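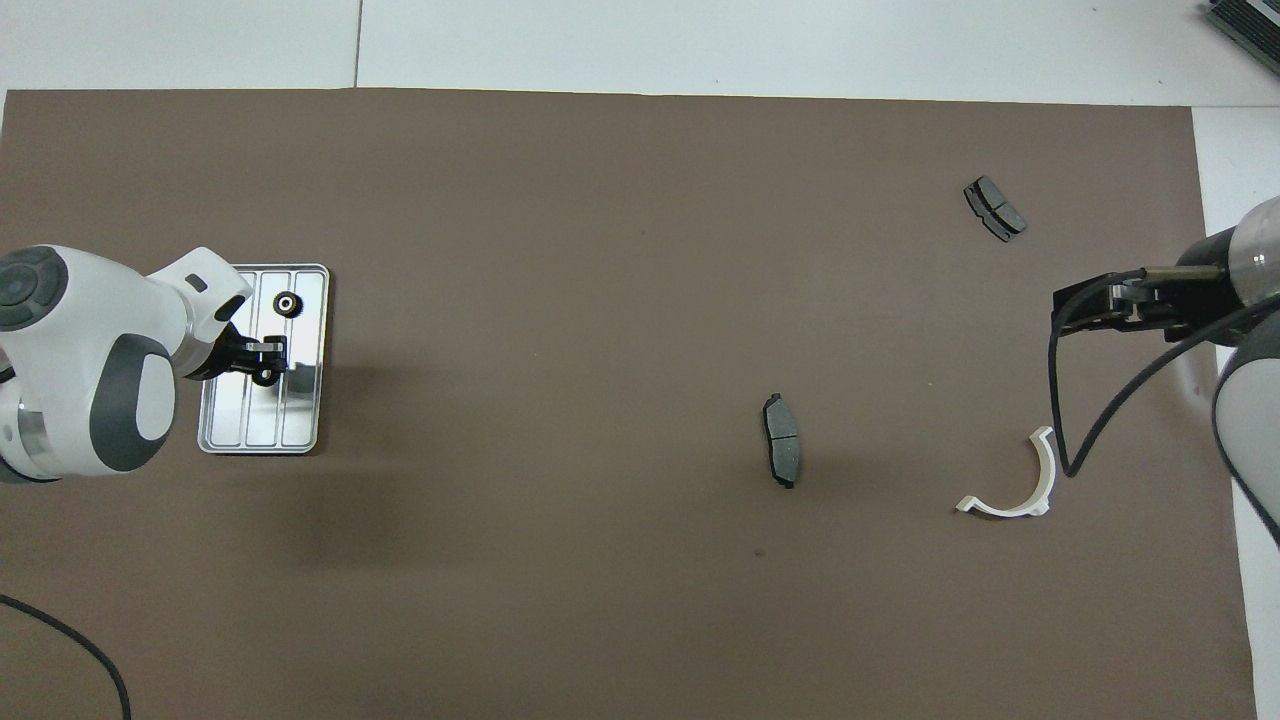 ## Recall notice came in December, refund form says I missed the deadline. Do I have any options?

Posted 18 April 2023 by **pletine_owner_sadly**

I bought a Pletine countertop pressure cooker from Halliday, the housewares chain. In December I got a postcard saying the lid lock could fail and I should "discontinue use at your earliest convenience," which is a lovely way to talk about boiling soup under pressure. The postcard sent me to a website. The website sent me to a form. The form wanted a serial number, which is printed on the bottom in gray ink on gray plastic, and by the time I'd worked it out the page had changed to "this remedy period has ended."

Jelico, who make the thing, say talk to the store. The store says talk to Jelico. I've made 7 calls and have been on hold long enough to form opinions about the flute. Meanwhile I can still find the same model for sale online from some outfit called Vukon, so somebody's earliest convenience hasn't arrived yet.

Is the deadline real? And can they keep selling it?

---

**halfread_manual**

Two separate things here.

The deadline: companies do set end dates on recall offers, but check who set this one. Look up the recall on the government recall site and read the remedy section. If there's no end date in the official notice, the one on the web form may be just something the company put there. Write to Jelico (a letter, or at least an email, so there's a record), quote the notice, attach a picture of the serial number and ask for the remedy it describes. Give them a date to answer by. If they ignore it, your state attorney general's consumer office takes complaints for free, and companies that won't pick up a phone will sometimes answer those.

The selling: in the US it is generally illegal to sell a product that's under a recall, and that includes resellers. Check that the listing covers the affected units first - a fixed version can carry the same model name. If it matches, report the listing to the site and to the agency that handled the recall.

Also stop using it, if you haven't.

---

**grumbling_in_aisle_2**

small claims. mine was a space heater, I asked for $731 counting the rug, and they settled before the hearing. keep the postcard

---

**couponless**

Never buy anything with a lid. I had the same cooker and it was fine for years, so I think these recalls are mostly lawyers.

---

**pletine_owner_sadly**

Checked the official notice and there's no end date in it anywhere. Letter is going out in the morning. The cooker is in the garage with tape over the plug, and couponless is welcome to come and get it once I've been paid.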